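Wanted: People Willing to Be Annoyed by Our Beta

29 January 2019

Ronent is looking for outside testers for Kemel, our code editor for mobile developers. Version 2 goes out in September, and we would like strangers to dislike it before our customers do. Our own staff have been using it so long that they no longer notice when it eats a tab.

We have room for 50 testers. You need to write mobile apps for a living, or at least for a stubborn hobby, and you need a machine you can afford to restart.

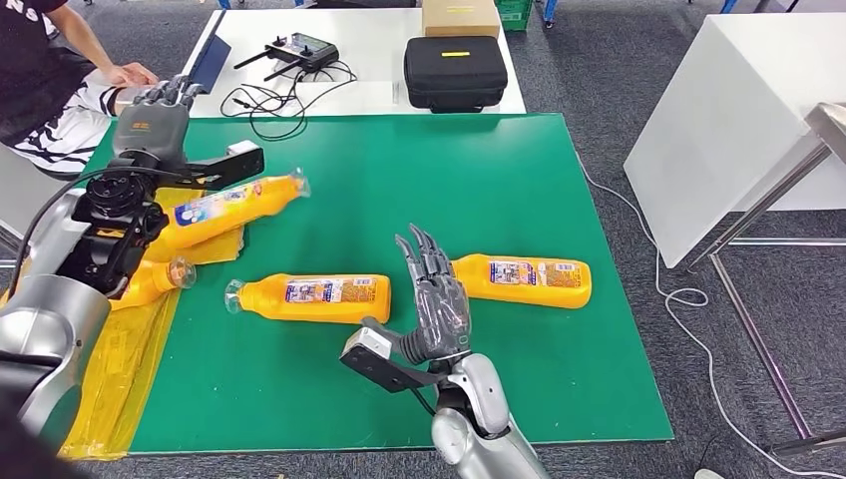 Yasaman Shirazi
Developer Relations, Ronent

What we ask of you is one real project, built in Kemel from start to finish over 16 weeks. Please don't make it a to-do list. We have seen the to-do lists. Bring the thing you are being paid to finish, the one with three build scripts and a folder called "old_new," and use our editor on it until something gives.

You will file reports as you go. A good report tells us what you did, what you expected and what you got. "Autocomplete is haunted" made us laugh, and then it took Du Plessis, who runs the debugger team, two days to find out what it meant. (It was a caching problem. He still calls it the ghost.) 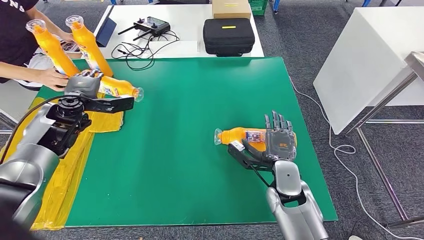
Reading time: 3 minutes

The pay is $645, sent in two parts: $240 when your first month of reports is in, and the rest at the end. It won't change your life. It may cover the keyboard. You also get a license to Kemel for as long as there is a Kemel, and your name in the credits screen, which opens if you hold down the version number and wait.

Things you will run into early: the layout preview is slow on big screens, the dark theme has one gray that is really a brown, and the new import tool for Drerora projects works best on Drerora projects nobody has touched. We know about all three. Report them anyway if it makes you feel better.

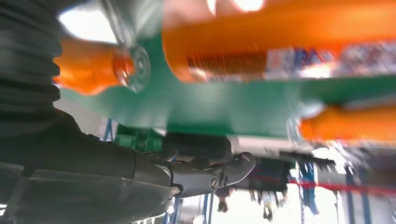
The debugger is where we want the most abuse. It has been rewritten so that you can pause one thread while the others carry on, and we need people who will pause the wrong one at the worst moment. Stepping through background tasks is still shaky. Think of it as machinery with its cables tucked along the top edge and a good thick bellows sleeve over the part that bends: the bit that moves is the bit that wears out, and in our case the sleeve hasn't been written yet. If your app does anything odd with timers, we want you badly.

You don't have to be senior. One of our best testers last round was in her first job and reported everything, having not yet learned to put up with it. You do have to be able to write a clear paragraph, and you have to be fine with a video call once a month.

To apply, send us a short note with the platform you build for, a line or two on your project, and the editor feature you would most like to see removed from the earth. No resumes, please. We reply to everybody, usually within two weeks.

Comments

tabs_forever: Does "a machine you can afford to restart" include the one my boss thinks is his?

Yasaman Shirazi: Only if you ask him first. We'd like him as a customer.

mpk: Was in the last round. The brown gray was there then too.

lowbattery: Is Linux OK or is this another of those?

Yasaman Shirazi: Linux is fine. We have very few Linux testers, so please apply.

Contact | © 2019 Ronent | Back to top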